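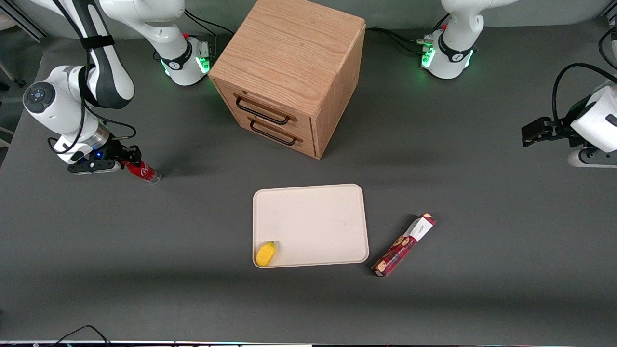
Figure 1. Two-arm setup with the right gripper holding a can above the tabletop.

Larkmont Robotics Practicum – Project Report 2
May 27, 2026

14 shares | 2 comments

What went wrong

Our plan said the Thaler controller would stop both arms whenever either gripper lost its grip. I didn't believe that when we wrote it, and I believe it less now. Over 123 can transfers, the right gripper dropped the can 2 times. Both times the left arm kept moving toward the tray as if the can had been delivered.

The log has 1,262 lines for the second drop and not one of them is a fault. The base lights stayed green the whole time. Green seems to mean the motors have power, and we had been reading it as "safe."

Cause, as far as we know

The grip check only looks at finger position. A can held on its side can slide out before the fingers close far enough to trip the limit. The team's first answer was to raise the grip force to 50 percent in Gistlow. We ran that for one afternoon and had no drops, but two drops in 123 tries is so rare that one clean afternoon proves very little. I would not call it a fix.

Safety

Our hands were outside the taped line both times – that was luck as much as procedure. Until the stop signal is tested by pulling the can out on purpose, nobody should reach in for the cookie box or the drawers with power on.

The Kemlow force sensor is due in July.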